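遠隔操作で教示データ取ってるんだけど手首カメラの絵だけだと位置が合わない

1: gripper_minarai 2024年2月29日
グレーの方眼マットの上で丸い木の駒をつかんで隣のマスに置くだけのタスク。 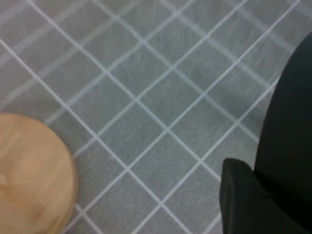

リーダー側のアームはTemelの中古、フォロワーはJevamell。今のとこ115エピソード取った。で、学習させると駒の手前で止まる。毎回じゃないけど結構な割合で。操作してる自分も手首の映像だけ見てると距離感わからん。みんなどうやってる?

2: nuki_ashi
俯瞰カメラ足せ。以上

3: gripper_minarai
>>2
足したいけどUSBの帯域が…。2台にするとコマ落ちする

4: nuki_ashi
解像度落とせばいいだけでは。どうせ学習時に縮小するんでしょ

5: hantei_machi
その絵だと駒が左下の隅で半分切れてるじゃん。指は右側だし。つかみに行く途中で駒が画角から出てるエピソード多いんじゃないの。カメラの取り付け角度が先だと思う

6: gripper_minarai
>>5
あー、あるかも。見返してみる

7: tedori_ashidori
遠隔やめて手で直接アーム持って教えるのはダメなん?うちはそれで20回くらい教えたら普通に動いた。力加減もわかるし楽

8: nuki_ashi
>>7
直接教示は手が映り込むからカメラ入力で学習するなら微妙。軌道再生するだけならいいけど

9: tedori_ashidori
>>8
映り込みはあとで再生して撮り直せば済む話。記録した軌道を流しながらカメラだけ回す。二度手間って言われるけど失敗エピソードはそこで弾けるから結局早い

10: hantei_machi
再生で撮り直すのは駒の初期位置を毎回きっちり戻さないと破綻するよ。方眼あるからまだマシだけど、丸いし目印ないし

11: tedori_ashidori
マスの真ん中に置けばいいやん

12: hantei_machi
全部真ん中だと真ん中しかつかめない子になる。線またいだり斜めにずれたりも入れとかないと。

13: sen_no_ue
横からすまん、方眼が斜めに映ってるのはわざと?うちは線が画面と平行になるようにマット敷いてる。操作するとき線に沿って動かせるから楽なんだが

14: gripper_minarai
>>13
わざとじゃないです。手首回すと結局斜めになるから気にしてなかった

15: nuki_ashi
マットの向きはどうでもいいよ。それより左上の線がにじんで二重になってるのが気になる。動かすの速すぎない?

16: gripper_minarai
>>15
速いかも…早く終わらせたくて後半かなり雑にやってる自覚はある

17: nuki_ashi
雑なデモは雑に真似されるぞ。露光時間も固定しとけ、オートのままだと暗い部屋で伸びる

18: sen_no_ue
ゆっくりすぎるのもダメだけどな。止まってるコマが大量に入ると、止まることを覚える。手前で止まるってそれじゃね?

19: gripper_minarai
>>18
うわ、心当たりある。つかむ前に距離わからなくて一旦止めてた。毎回

20: hantei_machi
それだな。止まった区間を切るか、迷わず行ける練習してから録り直すか

21: tedori_ashidori
だから手で教えろと

22: nuki_ashi
>>21
しつこいw 人の手でも迷えば止まるのは同じだから

23: kabe_kara_neji
Shiraziの掲示板に静止区間を間引くスクリプト上がってた気がする。関節速度のしきい値で切るやつ。ただ指を閉じてる間も関節は止まってるからそこまで消されて、つかむ動作ごと無くなった。グリッパの開度も見るように直さないとダメ

24: gripper_minarai
>>23
助かる、探してみます。開度は記録してあるのでたぶんいける

25: sen_no_ue
カメラの角度変えるなら前のデータと混ぜるなよ。混ぜて一晩無駄にした

26: hantei_machi
>>25
混ぜてもいいと思うけどな、数があれば。115だと厳しいか

27: gripper_minarai
途中経過。見返したら、つかむ直前に駒がほぼ見えなくなってるのが14本あった。あと静止はやっぱりひどい、長いのだと駒の横で延々固まってる。角度は下向きに少し直した。マウントはGuvvilleの990円のやつでネジ緩みやすいんで、緩み止め塗っときました。前のデータは一旦よけて録り直す

28: nuki_ashi
俯瞰は?

29: gripper_minarai
>>28
解像度落として2台試す予定。ハブ経由じゃなく別ポートに挿してみる

30: tedori_ashidori
録り直すついでに何本か手で教えたのも取って比べてくれ。結果しりたい

31: gripper_minarai
>>30
やってみます。比べるなら初期位置そろえないとなので、マットの端に番号書いたテープ貼ってからやりまs

32: hantei_machi
テープは画角の外にな。映ると番号のほう見て覚えるかもしれんから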